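From: Nandi Sithole
To: vivetti-dev
Date: 5th May
Subject: Re: [vivetti-dev] Grasp segmentation: merged masks on multi-layer cloth

Kagiso Mthembu wrote:

> I've been going through the wrist camera episodes with the current
> Pan build and the single-item check is still passing grasps it
> shouldn't. As far as I can tell the mask head returns one connected
> region for whatever is between the fingers, the check asks "is there
> one region?", and the answer is always yes.
>
> Two questions before I open a ticket:
>
> 1. Is the colour split in cloth_regions supposed to run before or
> after the connected components pass? The docs say before, the
> code says after.
>
> 2. Would it be simpler to drop the check altogether and let the
> planner catch the extra item at the fold stage? We pay for the
> check on every lift and I'm not convinced it has ever vetoed
> anything.
>
> Also, the finger mask eats into the cloth when the background is
> pale. I can send crops if that's useful.
>
> Kagiso

Taking these out of order.

On 2, please don't drop it. The fold planner assumes a single sheet with a single boundary. Give it two and it will fit corners across both, pick the two furthest apart, and produce a plan that scores well and makes no sense. I'd much sooner have a slow check at lift time than debug that again. You're right that it rarely vetoes. I ran it over 2,000 logged lifts last night and it fired on 14 of them. I haven't been through the misses by hand, so I can't give you a recall number, but I agree the merged-region case is where they will be.

On 1, the docs are right and the code is wrong. The split was moved after connected components when we ported to Ravitz messages, I think to avoid copying the label image twice. The effect is that components are built from the binary cloth mask, colour is consulted afterwards, and only to name the region. By then there's nothing left to split. Moving it back is a small patch. It won't be enough on its own, for reasons below.

The case I keep using for this is red fleece over white towelling, both pinched at the same point, with the red in front. On colour alone that ought to be trivial. It isn't, because the white cloth has a thin red stripe running along one edge, close in hue to the fleece.

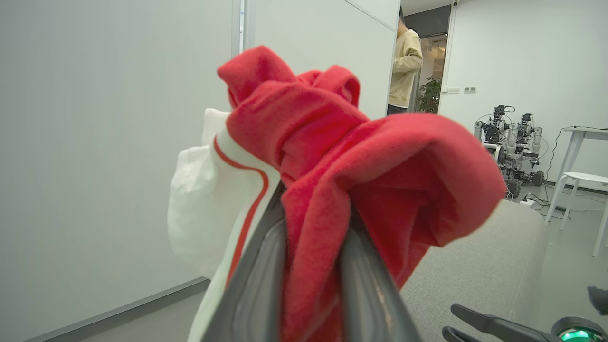

The stripe breaks the colour split in two ways. With the hue tolerance as shipped, the stripe gets the same label as the fleece, and if the two touch anywhere near the fingers you get a red region with a long tail wandering off through the white one. With the tolerance tightened, the fleece itself comes apart, as the creases go a good deal darker than the lit faces and end up labelled as their own item. I swept the tolerance from one end to the other and there's no value that gets both right.

What has worked better on my branch:

— Over-segment first. Let the creases and the stripe be their own fragments and don't try to be clever at that stage.

— Merge on texture and width as well as hue. Any fragment whose medial width stays under a threshold along its whole length is treated as trim, and is assigned to the neighbour it shares the most boundary with. For the stripe, that's the white cloth.

— Only count items after the merge, and only those that reach the finger contact band. Anything that doesn't reach the band is reported but doesn't veto.

The contact band is the part I'm least happy with. It's currently 19 pixels either side of the projected finger edge, which is fine when the calibration is fresh and poor when it isn't. It should be derived from the calibration residual. If somebody wants to take that on, the hook is there and it returns a constant.

Creases are still a nuisance. A deep fold shadow can be narrow enough to pass as trim. That's harmless when both sides are the same cloth, because it merges back where it came from. It's less harmless when the shadow falls between two cloths of the same colour, and I don't have an answer for that from one view. The wrist depth is too noisy at that range to separate layers. Prenetti does expose a second viewpoint from the other arm, and a vote across the two might do it, but the timestamps need sorting out first.

As for the finger mask, yes, please send crops. The fingers are glossy and pick up highlights along their inner edges, and my guess is that the refinement step grows the mask from those highlights into whatever bright thing is next to them. A white towel hard up against a finger would be the worst case. You can test this quickly by setting finger_refine to off and using the rendered mask straight from the kinematics. The edge will be a bit out, but it shouldn't bleed. If it still bleeds then I'm wrong and it's the network.

One more thing on background. The cloth mask takes a crop margin, and the default is generous enough to let in a lot of the room. Pale walls and light carpet both sit near the white cloth in colour space. I've been running with the margin cut down and the largest region anchored to the contact band, which gets rid of most of the false white. The catch is that a long drape can leave the crop, so any area estimate is off. The check doesn't use area. The sorter does, so don't change the default globally. Pass it in the call.

Cost, as you raised it: the full chain takes 63 ms per lift on the bench machine, nearly all of it in the over-segmentation. It runs once, after the lift settles, so I'm not going to optimise it until the behaviour is right.

Plan from my side is to push the reordering patch by itself so it can be reviewed without the rest, then the merge stage behind a flag that defaults to off. Kagiso, could you open the ticket anyway and put the docs mismatch in it? If you have lifts with same-colour layers, attach the episode names. I'm short of those.

Nandi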